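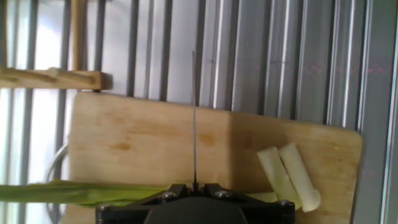
Leeks on the board at Rorkell, with the gripper in close.

Hello, and welcome! I'm Jairo Huanca and I started Rorkell because I wanted a straight answer to a question my mum kept asking me: can a machine do the boring jobs yet? (She meant her washing-up.)

My answer is still "some of them, slowly, if you're nice to it". We're a team of 9 now, across 2 sites. The Padell workshop does kitchen and household chores, so chopping, wiping, sorting cutlery, putting the shopping away. Jimthorpe is the shop-floor lot, who spend their days on packing, labelling and picking screws out of trays. I float between them and get in everyone's way.

People expect us to say the knife work is the hard bit, but I'd much sooner hand over a carrot than a leek. Leeks roll, they slide apart in layers, and the green end flops about wherever it fancies. A carrot just lies there, bless it. Folding a fitted sheet is worse than either and I'm not ready to talk about it!

We logged 3,535 chore attempts between January and the autumn, having aimed for 3,000, and every one goes in our open notebook, flops included. If you run a canteen or a small factory and you've been told a robot will sort out your staffing by spring, please have a read of that first, then ring us. We'll come and look at the job, and quite often we tell people to buy a better trolley.

Our test rig is called Hellwig, after the street where I rented my first garage. Visitors are welcome at Padell if you book ahead, and the tea's decent. There's usually soup.

Page last updated 15 Nov 2023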